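Pons reopens back room in Trurnness after refit

11/29/23

The back room at Pons, the household goods shop on Nolen Street in Trurnness, is in use again after a refit that took most of November. Small items that used to be kept in cardboard boxes under the stairs now have their own shelves, and sorting and packing are done at a white table.

The shop stayed open while the work went on, but customers looking for sewing kits, plasters, batteries, picture hooks and similar small goods were asked to order at the counter and come back the next day. That arrangement has ended. Orders for small goods are being made up while people wait, except on market mornings, when the counter is too busy.

Ginette Lacroix has run Pons for eight years. She said the room had become difficult to work in long before the decision was made to close it.

"We had things in there that I had ordered twice because we could not find the first lot," she said. "I would send somebody through for a packet of needles and they would be gone long enough for the customer to give up. The stock was fine. The room was the trouble."

The refit cost 900 euros, paid for by the shop. Most of that went on the shelving and on repairs to the plaster, which had come away beside the rear door. The old workbench was sold to a buyer in the next village and collected on the first Saturday of the month. 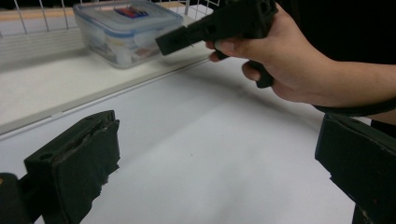

What has changed

The main difference is that small goods are kept at table height. Staff can reach a container, take out what is wanted and put it back without leaving the table. The old room had deep shelves that started at knee level, and anything pushed to the rear tended to stay there until stocktaking.

Lionel Coste drew up the layout. He worked in the stores at Jullar, the boatyard on the east side of the harbour, before he joined the shop, and he said the principle was the same in both places.

"The things you pick up most should be the easiest to pick up," he said. "Everything else can wait its turn. At the yard it was screws and washers. At Pons it is plasters and thread."

He tried the layout on paper first, then marked it on the floor with tape and asked the other staff to walk round it for two days. The table was moved after the first morning. In its original position it blocked the way to the sink, and Juraj Kuruc, who makes up most of the orders, had to go round by the door each time he wanted to wash his hands.

Mr Kuruc said he would have liked the table a little longer, but that he had got used to it. He had also asked for a lamp over the far end, where the light from the window does not reach in the afternoon. Ms Lacroix said one had been ordered and was expected before the end of the week.

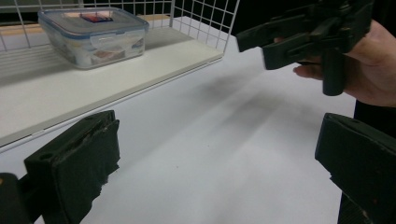 Small goods have been taken out of their delivery cartons and put into containers that can be shut and carried to the counter. Mr Coste chose open racks so that staff could see what was there from across the room, and asked for see-through containers for the same reason. On the white wire rack, a clear plastic box with a light blue rim round its lid shows patches of white, red, blue and brown through its sides, enough to tell from a step away that it is not empty. It has a latch at the front and a small, mostly red sticker on the lid. The staff are still deciding whether to add handwritten labels as well. Raphaël Aubert, who works at the shop at weekends, has argued for labels on the front, where they can be read when containers are stacked. Mr Kuruc prefers them on top, and so far he has had his way.

Old stock found

Clearing the room turned up a good deal of stock that had not been on sale for some time. It included curtain rings, shoe polish in a shade the maker has since dropped, and several bags of wooden clothes pegs. Ms Lacroix said anything past its date had been thrown away. The rest is in a basket by the till, priced at half or less, and will stay there until it is sold.

The pegs went on the first day. The shoe polish has not found a buyer.

Five cartons of paper bags printed with the shop's former telephone number were also found. They are being used up for nails and hooks, with the number crossed out in pen.

Customers

Ileana Cârstea, who keeps the guest house opposite, was among the customers who used the order-and-return arrangement during the work. She said it had been a nuisance for the first few days, chiefly when guests asked her for plasters late in the afternoon, but that she had started writing a list each evening and had carried on doing so.

"I was in there on Monday for fuses and I had them before I had found my purse," she said. "Before, I would have gone and done my other shopping."

She added that she missed being able to look through the boxes under the stairs, which staff had sometimes let regular customers do. Ms Lacroix said this would not be coming back. The space under the stairs has been given over to brooms, mops and the ladder, and the back room is for staff only.

Opening hours at Pons have not changed. The shop shuts for lunch as before. Orders for small goods can be left at the counter or pushed through the letter box on a slip of paper with a name and telephone number, and slips left overnight are made up first thing the next morning. Customers who placed an order during the refit and have not collected it are asked to do so by the end of next week, after which the goods will go back on the shelves.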